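Ticket 1005: Self-service cabinet, right door won't stay shut
Site: Clendton canteen
Status: Open, waiting on part
Last updated: Sat 19 September

Hello, and thank you for being so patient with us! The Clendton team wrote in to say that the right-hand door on their low Clunska cabinet (the ribbed beige one, under the disposable chopsticks label) keeps drifting open, usually in the middle of the lunch rush when nearly 70 people are trying to get past it.
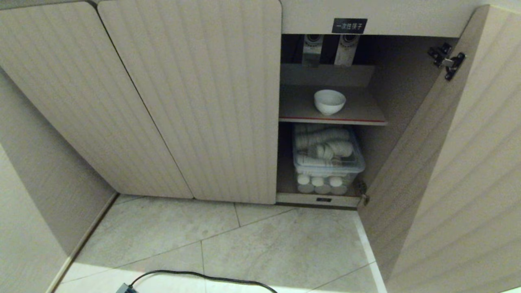

Step 1: Clear the shelf

Please take the bowl off the shelf before you touch the hinges, and slide out the clear storage box underneath as well. I know it's a bother, but the shelf can shift a little while you're working and I'd hate for you to lose any dishes over this.

Step 2: Check the bowl

The site also asked whether it was one of the Henríquez bowls or one of their own, as the two get mixed up in the wash. Look for the small round logo on the inside, low down, and compare it with your order sheet.
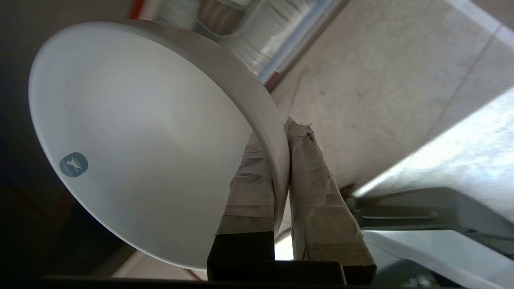 White bowl, round blue-gray logo with a running animal

Step 3: Tighten the hinge

Give each hinge screw a quarter turn, close the door gently, and wait a minute. If it drifts again, you need the Lekden catch, part 259. We've put one on order for you, so just reply here when it arrives and we'll go through the fitting together.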